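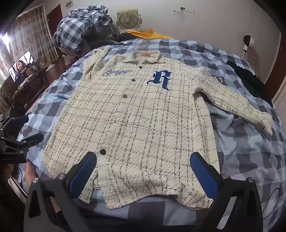
Looking after nubby jackets and shirt jackets: folding, snaps, lint and getting them through the summer

I have been waiting for jacket weather since the middle of August, and it is finally close enough that I spent a whole happy afternoon going through the heavy end of the closet. Shirt jackets are my favorite thing to wear (I own too many, I know), and the looped, nubby kind that everybody calls bouclé is my favorite of the favorites. They are also the ones readers write to me about most, usually after something has snagged. So this page collects everything I do with mine, from folding to washing to fixing pulled loops.

Use the bed

Please stop folding jackets in the air! A made bed is the best folding table in the house. It's wide, it's soft, and a duvet grips a textured fabric just enough that the sleeves stay where you put them. Pull the duvet smooth first, all the way to the corners, or every lump in it will end up in your fold. Take off your rings and your watch too. I learned that one on a sweater from Flokmont that I still miss.

Lay the jacket face up with the collar toward the pillows. Straighten the front placket before you touch anything else, then run your palms outward from it toward the side seams. Palms, please - fingertips catch in the loops.

The fold

1. Close the snaps from the bottom up. Line up the two sides of the hem and press the lowest snap, then work toward the neck. If you start at the collar you can be one snap off and not notice until the end.

2. Do one sleeve at a time. Tuck the first one in behind the body at the shoulder and leave the other stretched out while you smooth under the arm.

3. Bring the second sleeve in behind the body the same way, with the cuff pointing down toward the hem.

4. Fold the sides in toward the back. How far depends on your shelf. Mine is narrow, so I go in nearly to the collar points.

5. Take hold of the hem on both sides, with your hands well apart, and bring it up to the chest in one slow move. A curved hem never lines up straight and you shouldn't try to make it. Let the curve sit where it wants to.

6. Turn the collar down flat last of all.

With plaids and grids you have a ruler woven right into the jacket. Pick one vertical line and keep it straight all the way down, and the rest follows. It is wildly satisfying.

Embroidery and big letters

Jackets with a large stitched letter or a name on the chest want a slightly different fold. Thick embroidery is stiffer than the cloth around it, and if you crease across it you get a ridge that takes forever to relax. Plan the fold so the line falls below the stitching, even if the bundle comes out longer than the others. I lay a sheet of plain white tissue over the embroidery before anything else goes on top, and a jacket like that always goes at the top of the pile.

If you need to press it, turn the jacket inside out, put a thick towel underneath and a damp cotton cloth on top, and lower the iron straight down. Lift, move, lower. Sliding the iron flattens the loops.

Snaps

A stiff snap is the cause of a lot of torn plackets. Rub a little candle wax around the post, open and close it 9 or 10 times, and wipe off the extra. To open any snap, hold the fabric right beside it with both hands. Pulling from the edge of the placket puts all the strain on the cloth.

Pulled loops

Never cut one! Turn the jacket inside out, find the spot, and draw the loop through to the back with a fine crochet hook or a blunt needle. Then tug the fabric gently on the diagonal so the yarn spreads back into its row. Kanokwan Yensuk, who taught the mending class I took at Grelemgate, had us practice this on old scarves, and by the end of the evening I was looking for snags to fix.

Lint and crumbs

Sticky rollers are too strong for looped fabric. I use a soft clothes brush and go in one direction, collar to hem, with the jacket lying flat. Pale cream shows everything, so brush it before it goes away, every single time. Cuffs first, they're always the worst.

Washing

Read the care label before you believe me or anybody else. If it says hand wash, use cool water and very little soap, with the snaps closed and the jacket inside out. Press the water out in a towel - no wringing - and dry it flat on the rack. Cream and dark yarns together make me nervous, so I dab a hidden seam with a wet white cloth first and check for color.

Shelf or hanger?

Shelf, for anything heavy and loopy. Hangers stretch the shoulders over a long summer. If you only have a rail, get wide wooden hangers and close the top snap so the neck keeps its shape. I store mine in a lidded cotton box from Stasiv with a cedar block in each corner, and the blocks get a quick rub with sandpaper every October when the scent fades.

Next I'm doing scarves and hats, so if you have a good way of keeping knitted hats from taking over the hall shelf, send it in. I'd love to try it before the cold gets here.

Page updated 27 September 2019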